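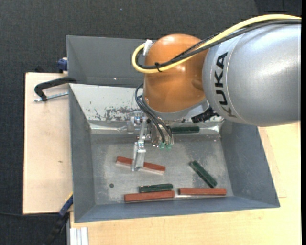

Celda de vaciado de contenedores: brazo KUKA sobre la cubeta delantera, con bloques rojos y verdes.

Informe de avance del proyecto Taravcombe
Periodo cerrado en enero. Fecha de entrega: 8 de febrero de 2020
Destinatario: Vaughn Montoya, Clondero
Elaborado por: Ruba Rizk y Marek Hrnčiar

1. Estado general

El paquete de percepción está terminado y el de planificación sigue abierto. El de herramientas de registro, que en el plan figuraba para junio, se adelantó porque sin él no podíamos comparar versiones del planificador. No se solicita cambio de presupuesto.

2. Percepción

El módulo estima la posición y la orientación de cada bloque a partir de una nube de puntos y entrega al planificador una lista de candidatos con su puntuación. La versión anterior confundía los reflejos del metal con aristas de pieza, sobre todo en el pliegue entre la pared y el fondo de la cubeta. Natália Štěpánek reescribió el filtro: ahora se ajustan primero los planos de la cubeta, se descartan los puntos que caen fuera de ese volumen y solo después se segmenta. El color se usa como pista secundaria para separar piezas casi en contacto.

Queda un fallo conocido. Cuando dos bloques del mismo color están paralelos y muy juntos, el segmentador los une en una sola pieza más ancha. De momento el sistema rechaza el candidato por dimensiones y pasa al siguiente.

3. Planificación de agarres

Es la parte que va con retraso. El planificador genera trayectorias sin colisión en el centro de la cubeta, pero junto a las paredes descarta agarres que un operador daría por buenos. La causa es el modelo de colisión de la herramienta, una caja envolvente demasiado grande que incluye también las mangueras. Lo hemos sustituido por 17 primitivas convexas, y falta validar el tramo de cables que acompaña a la última articulación, que se deforma con el giro y no admite un volumen fijo. Proponemos limitar el giro de la muñeca en el planificador - no en el controlador - mientras se decide una solución mejor.

4. Control y registro

El cierre de la pinza se ordena ya desde el mismo proceso que sigue la trayectoria, con lo que desaparece la espera entre los dos programas. Cada ciclo guarda la nube de entrada, los candidatos, la trayectoria elegida y el motivo de rechazo de los demás. Con ese registro se repitieron en simulación 300 ciclos y se localizaron dos errores de transformación de coordenadas, ambos corregidos.

5. Riesgos

El controlador de la cámara que suministra Nisano no ha recibido la actualización prevista. Seguimos con la versión anterior, que obliga a reiniciar el nodo tras cada recalibración.

6. Próximo periodo

- Validar el nuevo modelo de colisión junto a las cuatro paredes.
- Separar bloques contiguos del mismo color.
- Entregar a Jarmila Hudec la documentación de la interfaz entre percepción y planificación.
- Fijar con Clondero los criterios de aceptación de la prueba final.

Documentos recientes
Taravcombe: acta de la reunión técnica 3
Taravcombe: formato de los registros de ciclo
Akgül: informe de cierre
Procedimiento de calibración cámara-robot, revisión 2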